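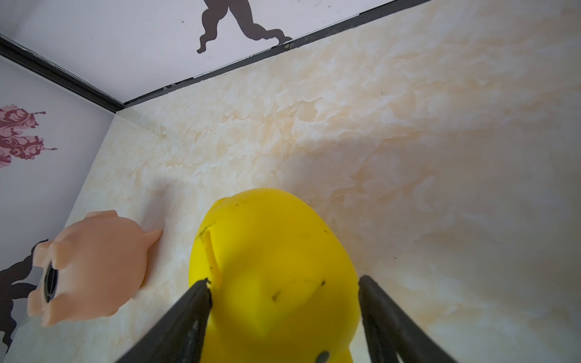

Savita Semwal wanted to know, before she'd let me call this section finished, who gets the blame when the arm drops a toy at quarter to five. Fair question! The answer is in step 4, and it's not the person on shift.

Section 3. Starting a picking shift with the arm

I wrote this for those of us at the Bradham returns room who used to sort every toy by hand and now share the bench work with the Belska arm. I did hand sorting for years (my wrists remember), so I've kept it to what you'll need.

1. Log in at the side panel and pick your own name. Please don't borrow Mohit's login, even if it's already open.

2. Wipe both fingers with a dry cloth and look at the tips. If one looks worn, tell Mohit Dwivedi and start on hand sorting until he swaps it.

3. Put out one or two toys and run the slow test. A rubber duck is great for this. The fingers should close on both sides of the body and stop by themselves.

4. If it drops something, press Hold and choose "Arm drop." It goes on the arm's record and stays off yours.

5. Happy with the test? Press Run, then wait 30 seconds before you walk off to the repair table.

Caution: Hands out while the light is green. Press Hold first, every time, even for a quick nudge.

Note: Code 483 means the arm can't decide where to grip. Hollow toys like coin banks set it off a lot. Turn the toy over and try again, and after 3 tries just sort it yourself.

Your day will feel different. There's less reaching and a lot more checking and mending, and I got bored watching the thing in my first week, so do swap with the repair table at break. The swap sheet is in Section 5.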